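News from the Fadcombe Sewing and Mending Circle

The new year has started well for us. We had 10 people at the first evening in the hall on Nalside, and two of them had never held a needle before. Ama Sarpong showed them how to close a small hole in a sock, and both went home with the sock finished.
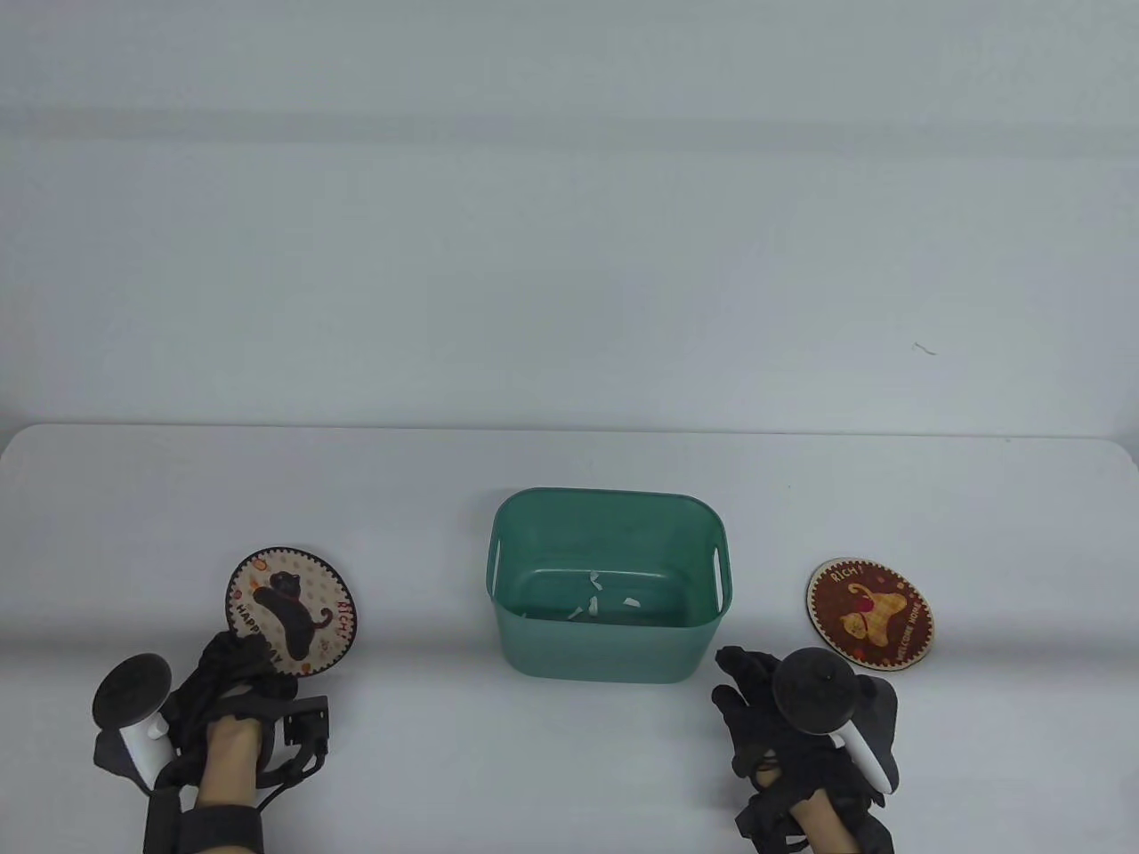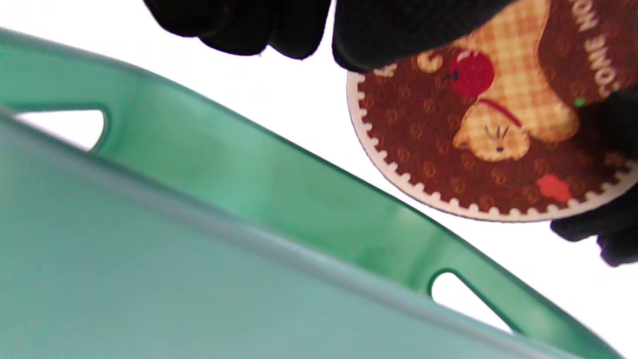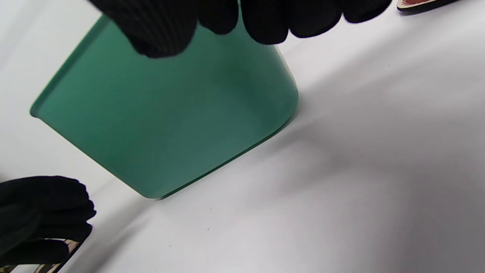 The green one is for buttons and zips, if you have any to give.

Now to the money. The August sale brought in £218, and with it we paid for the repair of the old overlocker. It makes less noise than before, but please do not use it for denim. Selorm Essien has written the threading order on a card and put it inside the lid - read it first, even if you have used such machines for many years.

Several members asked about wool. Dede Ackah can again order from the mill in Annan, and she needs to know your colours before the end of the month. The dark blue is not made any more. There is a grey which is close to it, but it is a little thicker and needs a bigger needle.

Man-sik Shin will teach a short course on patching trousers at the knee. It takes two evenings and you should come to both. Bring one pair which you do not love too much. Names to Benedicta Nartey, please, by telephone or at the door.

The next evening is 18 January 2018, at the usual time. The side door will be open.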